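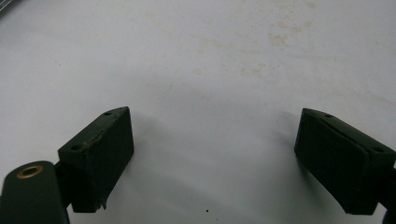 Lundi, 8 h 30 - atelier, surface blanche

Repris le panneau blanc mat pour le coin rangement. Vu de tout près, le blanc n'est jamais le même : plus clair vers le centre et la gauche, plus gris en haut à droite et vers le bas. On le croirait bombé. J'ai passé dix minutes à me demander si la surface l'était ou si c'était la lumière, puis je suis allé chercher la règle de 600, que quelqu'un avait rangée à sa place, donc introuvable.

Verdict de la règle : plat, à un cheveu près. C'est donc l'éclairage. Le néon de Gretinton fait ce qu'il veut depuis août, et le catalogue Prindeo promet toujours une « blancheur homogène ». Je note la formule pour les jours de cafard.

À faire :
- essuyer au chiffon sec, surtout pas avec le produit bleu (voir l'épisode de Dillville, page arrachée depuis)
- refaire un essai à 14 h, store baissé
- commander 6 crochets Dhanial, les petits

Passer une deuxième couche de mat ? Je suis contre. La première a coûté un samedi et un pantalon.

14 h 20 - store baissé. Le dégradé a changé de côté, ce qui règle la question du bombé et en ouvre une autre sur le store. Les crochets attendront la livraison. En attendant, prière de ne rien scotcher sur le panneau, même un mot pour dire de ne rien y scotcher.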